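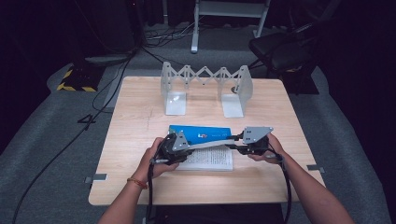 ## September, after supper

My forearms have opinions tonight. I have spent the day teaching a robot to tidy, which I did not do voluntarily as a child and for which my mother would have paid good money.

The task is called "book into bookend." You take the gripper by its two handles, pick the book up off the table, close it if it needs closing, and stand it in the gap between the two end plates. Then you put everything back where it was and do it again. The bookend is the stretchy kind with a lattice in the middle, and it has views of its own. Touch one foot with the edge of a book and it creeps backward across the wood like somebody leaving a party.

I started at nine with the blue book, because Rodica says the blue book is forgiving. I would like to meet the people it has forgiven. It is floppy, and when it's lying open the pages want to go one way and the cover the other, so you have to get one finger of the gripper under the near side and sort of roll it shut. With my own hands I could do this asleep. With a bar joining my left to my right I am a man carrying a ladder through a china shop. You can't bring your hands together! I must have tried two dozen times before lunch anyway, each time with fresh hope.

Rodica Chiriac runs our end of things and reviews the takes in the evening. Her note on my morning was one line: "You hesitate before every grasp, and it will learn to hesitate." So somewhere in Nendham there will be a robot that hovers over a book for a second and a half, wondering whether it left the stove on. I felt oddly proud, then tried to speed up, and knocked the bookend flat.

Apparently knocking it flat is fine, provided you recover. Ismail explained this to me while eating an orange. A take where you bump the bookend, stand it up again and finish is worth keeping. A take where you bump it, say a word and put the gripper down is not. I asked whether the words were a problem. He said there's no audio. I have been a good deal more relaxed since.

### Things I want to remember for tomorrow

- Elbows in. When they drift out the whole bar tilts and the book goes in crooked.
- Come at the book from the spine side.
- Check where the cables are before turning. I stepped on the left one twice and it tugged my wrist exactly as a small dog would.
- Look at the gap and leave the gripper alone. Jerome swears by this. He says if you watch the fingers you'll chase them all over the table.
- Eat something real at eleven.

The target for this batch is 832 good takes and I had assumed this was a figure for the year. It's for the batch. Lorna Lumbao did 38 before I had finished adjusting my stance, and hers look like someone pouring tea. She did the remote control work at Cokunstead before this, driving the arms from a chair with a pair of little joysticks, and she says holding the gripper yourself is a holiday by comparison because at least you can feel when the book slips. I believe her. I also noticed that she has forearms like a rock climber.

Tried to copy her in the afternoon. Her trick is to do the pick and the turn as one motion, so the book is already upright when it gets over the gap and all you have to do is lower it. Mine arrived upright, over the gap, and facing the wrong way. Kept it, finished it, and marked it as a success, as the instructions only say "standing." Rodica may disagree. She'll find it.

By four I had something like a rhythm, and then I ruined it by noticing I had one. Alfredo came by to ask if I wanted to swap to cups next week. Cups! He said it as if offering me a window seat. I said I would think about it, and I am thinking about it, and what I think is that the book and I have unfinished business.

Got home, went to put my paperback on the shelf, and caught myself carrying it in both hands, elbows in, with a pause at the end of the bed. Put it in crooked. Went back and straightened it, since a recovery counts.

Arnica on both wrists. Alarm for half past six.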